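About Cliner

Cliner is a linen rental and laundry company. We supply napkins, tablecloths, aprons, kitchen towels and glass cloths to restaurants, cafes, small hotels and event halls. We own the linen, we wash it, and we bring it back on a fixed schedule. Customers pay by the piece, with a weekly minimum that depends on the route.

The company started as a one-room laundry on Cemgate Street that washed shirts and bedding for people in the neighborhood. A restaurant two doors down asked if we could take its napkins as well, and within a few years restaurant work was most of what we did. We stopped taking household laundry when we moved to the Darkard building, where we still are. People still call to ask about comforters. We send them to the coin laundry across the street, which has machines large enough for one. 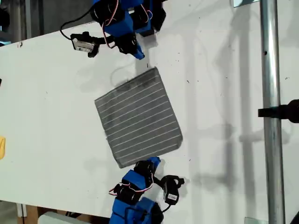 Today we serve 213 customers on 13 routes. The smallest is a coffee counter that takes a single bag of towels a week. The largest is a banquet hall that can use 300 tablecloths on a Saturday-size event and wants them all back on the shelf two days later. Most of our customers are somewhere in between, and most have been with us for more than one lease.

What we supply

Our standard napkin is 20 inches square and comes in white, ivory, black and gray. Striped napkins are available in a smaller range, and we ask for notice if you want to switch to them, as we order them in full cartons. Tablecloths come in four round sizes and five rectangular ones. Aprons are bib or waist style, with or without a pocket. Kitchen towels are plain cotton and are kept separate from table linen at every stage, including in the truck.

We buy most of our cloth from Dobos, a mill we have used since the Cemgate Street days. We have tried others. The price was sometimes better, but the hems did not hold up as well in our washers, and a napkin with a loose hem is out of service no matter what it cost.

How the laundry runs

Soiled linen comes in through the back dock and is sorted by type, color and how dirty it is. Table linen is washed in loads of its own, and anything with wax or heavy grease is pulled for treatment first. After washing, napkins and tablecloths go through the flatwork ironer while they are still damp. Towels and aprons go to the dryers.

Pieces are checked for stains, holes and frayed edges before they are packed. Those that can be mended go to our sewing room. Those that can't are cut down and sold in bundles as cleaning rags – ask your driver if you would like some, they go quickly.
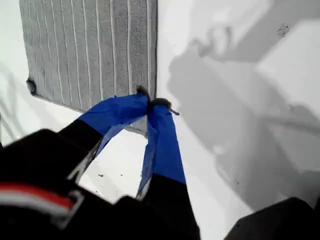
We replaced our oldest washers in May. The new ones reuse the final rinse water for the next first wash, and they have shortened the working day on the wash side by almost 70 minutes. We have used the extra time to move the last pickup later, so that lunch-only restaurants can get that day's linen onto the truck.

Working with us

New customers begin with a visit. We look at how many seats you have, how often you turn them and where the linen will be stored, then suggest a starting count. It usually needs adjusting after the first month, and there is no charge for that. Our agreements run for one year. Lost or burned pieces are billed at replacement cost, and the price list is attached to the agreement.

If your order is short or something arrives stained, call the office before noon and we will bring replacements the same day on most routes. The two out-of-town routes are next day.

The office is at the front of the Darkard building, up the ramp. Deliveries and job applicants should use the same door – the dock is for our trucks only.

Last updated: October 20, 2024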